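Safe practice for a two-arm tabletop cell sorting clothes?

Asked by dramani_bench

We have two small arms on one table, picking garments out of a heap and separating them. No fence, just patterned walls on three sides. Our checklist at Plondness covers the arms but says almost nothing about cloth. At the start of a run the fingers go in low like this, and I'd like written rules for speed and for hands near the table.
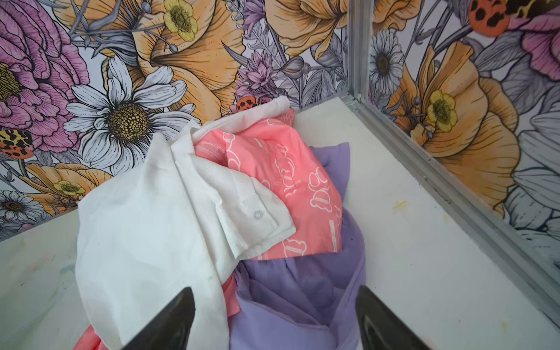
Answer 1 – accepted

Do a risk assessment for the whole task, garments included. Small arms still pinch. What we use in Drunville:

Speed is capped at 100 mm per second within 60 mm of the table. The stop button sits where the operator can reach it without leaning over the rail. Both arms go to hold before anyone touches the fabric – one arm paused is not enough.
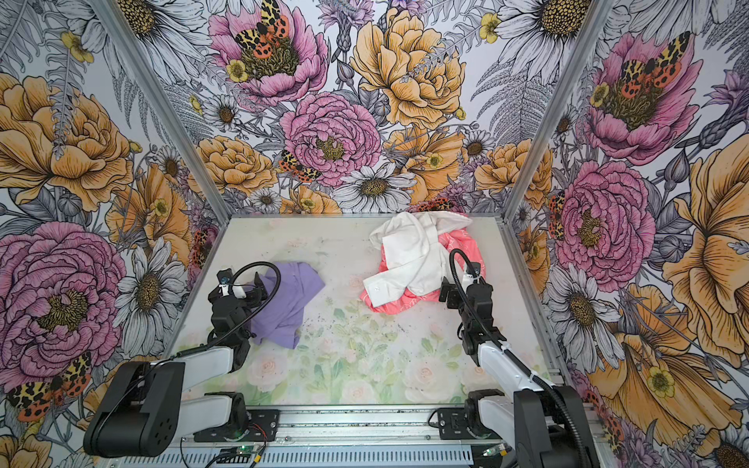
We also give each arm its own side and let only one into the middle at a time. Check buttons and loose sleeves before a run, and keep cables clear of the fingers. Wipe the table on Monday and whenever you see bits on it.

Answer 2

Agree with the hold rule. We log every snag and review after 3 of the same kind.

Answer 3

Just go slow. Never had a problem with ours.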